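A fish tub, two buckets and a small net: Kaisu Jääskeläinen on water play at the table

July 22, 2026

Kaisu Jääskeläinen has been putting together water play kits at Treveo for long enough to have opinions on nets. The handle matters most, she told me. "If it's thick, small hands can't turn it. I want a thin one and a soft mesh."

The fish go in a blue tub of clear water, deep enough to cover them. "I like a blue tub. The pink ones show up well and the green ones are a bit harder to spot."

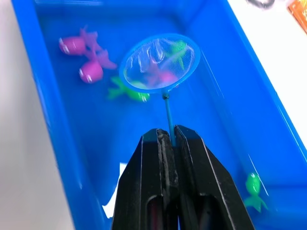

A green fish and a pink fish at the net.

She tried 51 toys before settling on her present mix. The buckets came later, one lime green and one pink, for sorting by color. Children may ignore the colors, and she leaves them to it.

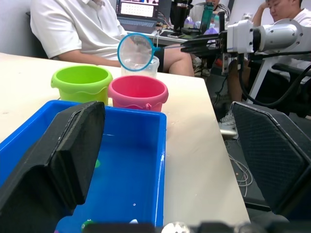
Thaís Nogueira would go further and drop the sorting altogether, saying that scooping and pouring are plenty for one morning and the buckets can just be buckets.

Jääskeläinen half agrees. "Some days, yes. Put the buckets out anyway."
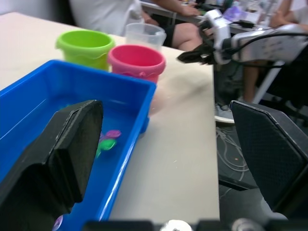

Setting up takes her a few minutes. She fills the tub at the sink, carries it over with both hands and puts the toys in last. Everything else stays on the table behind the tub, the clear cup behind the pink one, so the front is free for reaching in. Towels go on the floor - two at least.

The last toys are often the slowest to come out, she said, and she doesn't hurry anyone. "One octopus in a big tub can be a lot of work."
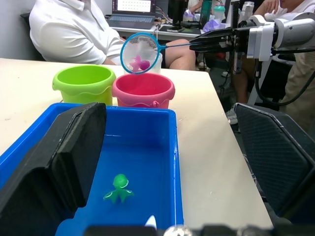 Drying and storing

Squeeze the water out of each toy and stand it on a towel overnight. The net hangs from a hook. Jääskeläinen plans to bring out a smaller kit in August.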